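Soap room notebook, Stemthorpe
March 8, 2021
Written by Chih-ming Su

Stamping, second attempt with the Erkberg press

Continued from the last page. The test batch was 2,000 g of the plain base, the same as in November, with 10 g of the pink clay stirred in before pouring. Ngan-ling Kwan weighed the clay and I did the stirring. The colour came out warmer than in November. I wrote "salmon" on the tray label and Ngan-ling crossed it out and wrote "peach". I accept this.

The bars came out of the oval moulds without trouble, except at the corner of the tray where the lid does not close fully. Those were softer on the top and I put them on the rack by the window, not with the others. Please do not mix them. If somebody needs the rack, move the whole board.

About the stamp. It is the old one with the crest and the small animal under it, from the Nosmont order. The fine curls at the sides of the crest are the difficult part. When the soap is too fresh, they pull up and stay in the metal. When the soap is too hard, the press must go so deep that the edge of the bar opens. In November we stamped in the afternoon of the day of cutting and lost the curls on almost every bar. Now we let the bars stand over the weekend and stamped them this morning.

What I did:

The stamp was wiped with alcohol and put in the cold cupboard for 10 minutes. I pressed slowly, held, and lifted straight up. The stop on the press was set to 2 mm. I tried it deeper on one of the soft bars and the animal became a lump, so the stop goes back where it was and stays there. I have marked the position with tape on the column of the press.

Between bars I used the dry brush. Ngan-ling thinks a little cornflour on the stamp would help with the release. I am against it for the peach colour, as the powder sits in the relief and looks like ash from a distance. She is for it. We agreed to try it on the soft bars first, where nothing can be spoiled.

About the white bloom. I was asked again if it is a fault. On this base I do not think so. The Taheri oil we used last year gave a bloom like chalk that came back after every wiping, and this is much less. I would not wipe it with a wet cloth, the surface becomes shiny in stripes and the stamp looks tired. A dry cotton cloth, one time, with no pressure on the emblem. If a patch does not go with the dry cloth, leave it and write the tray position in the margin.

About the table. The bars should be looked at on the smooth white table and not on the steel bench. On steel the peach looks grey and the emblem is hard to read. On white you see the shape of the oval properly, also if one side was pressed flatter than the other. The lamp over the table is quite even, good for colour and not so good for relief. For the relief I turn the bar slowly by hand and watch where the shadow of the curls disappears.

Wipe the table with the plain cloth before putting soap on it. No blue cleaner, it leaves a smell and the soap takes the smell the same day. The crumbs from trimming go in the tub for remelting and not on the floor, also the small ones.

Still to do:
- ask Nosmont if the animal must be readable from arm's length or only in the hand
- new lid for the tray, or bend the old one
- cornflour trial on the soft bars (Ngan-ling)
- order clay, the bag is lower than the list says
- weigh the unstamped bars again on Friday

I am rather content with the depth now. The side curls are there, and the animal is recognisable as an animal, which in November it was not. Which animal, we still disagree. I say a lion, Ngan-ling says a dog. 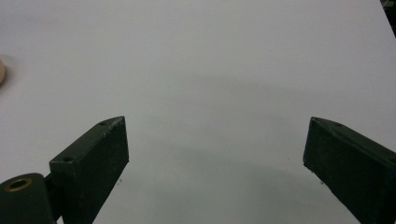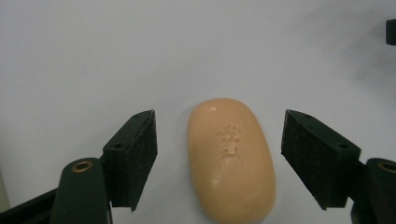 Pale table top in both. Second picture: oval peach bar, crest-like emblem, whitish patch near the upper left.

Recent entries
Cutting wire replaced, and how to tighten it
November batch: lost curls, notes after stamping
Smell test on the Taheri oil
Drying rack, which boards are warped
Remelt tub: what may go in

Stemthorpe soap room notebook | Contact: ask for Chih-ming Su or Ngan-ling Kwan | Back to top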